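Workshop tips: getting a small arm to pick from a shiny bin

Tune the color mask last. Fix the lamp first, then the exposure, then the mask. If the lamp moves afterward, start over.

Turn off auto exposure and auto white balance in the camera settings. With both on, the red threshold you saved in the morning won't match by 3 in the afternoon.

Mask out the fingertips. They sit in the same two corners whenever the gripper is open, so draw two fixed polygons and save them with the camera profile. 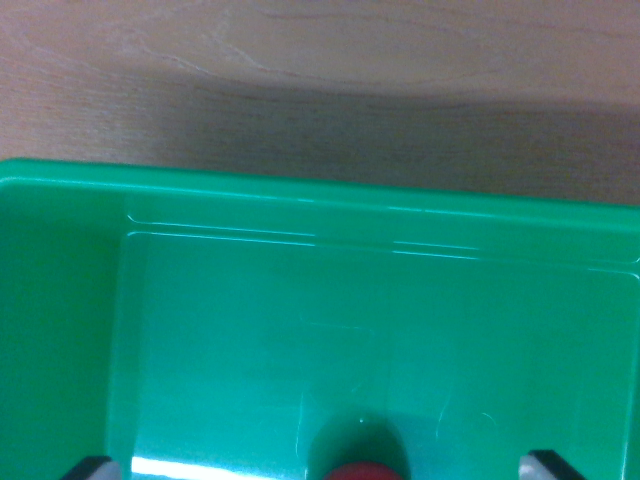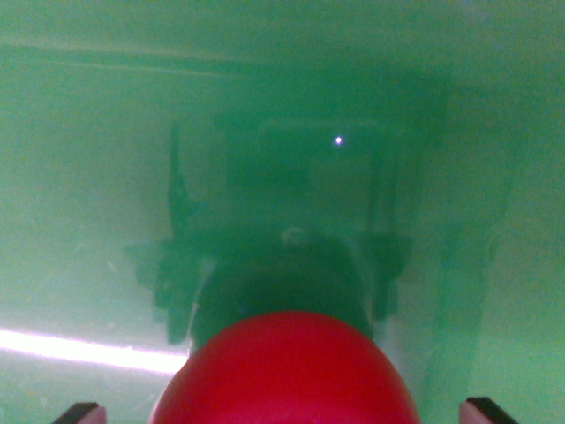 Tundport, July

Both views have a red target low between the open fingers and a white streak of glare to the left of it. Glare on green plastic can split a blob or pull its center sideways. Drop any pixel that is close to full white before you look for contours, then close small gaps with a 5-pixel kernel.

Search only the lower half of the view on final approach. A target that runs off the bottom has no usable centroid, so fit a circle to the visible arc and steer on that.

Ask for 3 matching detections in a row before the planner is allowed to close the gripper. Barbara Baran uses 2 on the Plorunance controller and gets more empty grabs.

Keep the arm's own shadow in your test set. Shewit Seyoum's log is at 3,284 grabs, and most of the misses are in shadow.

Save the old config before you change anything.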